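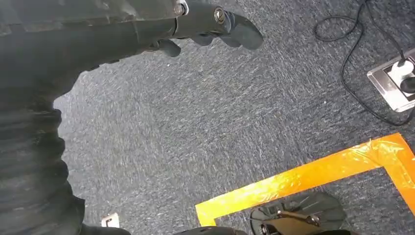

Preparing the floor and recording your first demonstrations

In this tutorial we prepare a small recording area on an office floor and collect demonstrations for a policy that learns from examples. I wrote it for new members of the Zivska project, but it should be useful for any arm with a camera at the wrist. I assume that your arm is already calibrated and that you can move it by teleoperation.

1. Mark the area

Use bright tape on the carpet. We use orange, as it is easy to find again in the wrist view, also when the gripper hides a big part of it. Make real corners, with the pieces overlapping a little, and press them down with your thumb. Small wrinkles in the tape do no harm. What matters is that the corner stays in the same place until the last episode.

2. Look after the cables

If you take power from a floor outlet, lay the cable away from the open part of the carpet where the fingers will work. Loose loops next to the outlet are fine. A cable that crosses the working area will be in some episodes and not in others, and later the model may use it as a landmark. We had this in March and lost 286 episodes.

3. Check the wrist view

Move the arm to the start pose and open the camera preview. You should see the fingertips and enough free floor below them. Our sleeve is dark and takes a lot of space on the left side – this is acceptable, but it must look the same every day. If the sleeve has turned, put it back before you record.

4. Record

Start the recorder, wait 2 seconds with the arm still, then do the task at a calm speed and return to the start pose. Do not correct a bad grasp many times in one episode. One correction is good for the model; for more than that, stop and mark the episode as failed. Do not delete it, Akosua Mensah uses the failed ones for the success detector.

Change the position of the object between episodes. After each block of 51 episodes, let another operator take over. Remo Vitale moves much slower than I do, and the policy trained on both of us was better than the one trained only on mine.

5. Review

Play every episode once at double speed. Look for dropped frames, for a hand in the view, and for shadows of people standing near. Write the name of the operator in the notes field.

Our present set has 2,846 episodes. For a first test you need far fewer, so train early and look at where the arm hesitates – then record more from exactly these positions.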